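Home Explore Notifications Messages Lists Profile More

Long one on the Herkis gripper kit, now that we're past 2,000 grasp cycles with it. Short version: good hardware, mediocre paperwork.

What you get for 3,810: two-finger gripper, flange adapter, wrist camera bracket, harness, and a year of the Planodine grasp planner. Arm not included. The planner renews at 1,688 a year, and that figure is in the quote, on page 15.

Mounting took one evening. The adapter bolts up cleanly and the dowel fit is tight. The harness is long enough for a full wrist rotation, but route it outside the elbow and strap it to the upper link before you home the arm. The manual shows it the other way round. Ignore the manual.

Camera calibration is done with a printed target and a script. First result was off by nearly 15 mm. Nele Lambrechts spotted that the script assumes the bracket is in the forward position. Ours was in the rear one. One flag in the config file, and the error went away.

Finger linkage: stiff, low backlash, every fastener reachable with a single hex key. Pads swap in a minute. The force setting is coarse at the low end. Fine for rigid parts, annoying for anything that squeezes.

So soft tubes are the real test. Toiletries are what Porcombe wants handled, and toiletries are what most of these kits are bad at. Too little force and the tube rotates in the fingers; too much and it deforms and the planner loses the grasp axis. 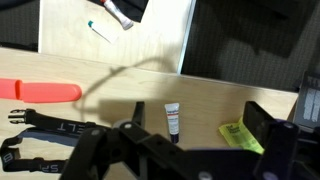
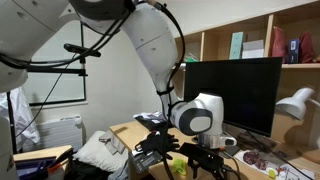
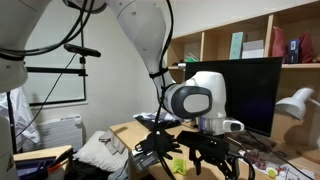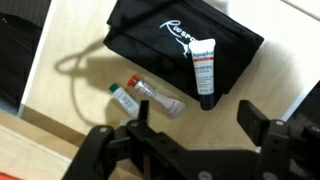 Planner behavior: on a plain light tabletop it segments small objects well. Where one object lies on another it sometimes merges them, and you get a grasp centered on nothing useful. Lowering the merge threshold helps – at the cost of splitting printed labels into separate parts.

Dark fabric is worse. Depth drops out on black nylon, and the planner fills the gap with the table height. I've sent logs to support. Biljana Vukčević at Herkis replied within the day with a patch that fixes flat fabric. Folded fabric is still open.

Compared with the Ji kit we ran before this: Herkis is heavier, slower to close, and repeats better. Ji has the nicer interface. Neither documents its error codes properly.

Would I buy it again? The gripper, yes. The planner I'd license for the first year and then look at what else is out there.

Config files and the corrected cable routing go up in October – ask if you need them sooner.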